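Progress report to Bundadico, second installment
Stikby robotics club, 13/09/2019

You asked for news by the middle of the month, so you are getting it on a Friday afternoon with glitter on page one.

Money first. Of the 2491 dollars you granted us in June, we have spent 2368, mostly on mounts, cables and replacements for cables. Rafferty gave us a discount after the second order and a sympathetic note after the third.

The students picked stamping as their fall task. One arm holds the stamp, the other minds the paper, and the aim is neat rows of red marks on a plain sheet. The rows are recognizable as rows, if you have met rows before. Edura, our rivals across town, chose stacking cups and are said to be very happy.

What still needs work: pressure, spacing, and the lower left part of the page, which the program seems to regard as private property. The team rewrote the spacing routine on Tuesday and will rewrite it again once they agree on who broke it.

We would like to request a further 500 dollars for ink, paper and a spare set of fingers for the grippers. The full spending sheet is attached.

Ita Mac Carthaigh, club adviser
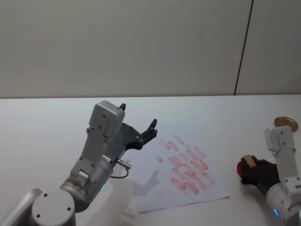 The next report will follow the regional meet, where our 2 entries are already registered under the club's name.

Comments

gluegun_mom: My son says the spacing was fine before. He would.

Perrin: Is the stamping code shared anywhere?

Contact | © Stikby Robotics Club | Back to top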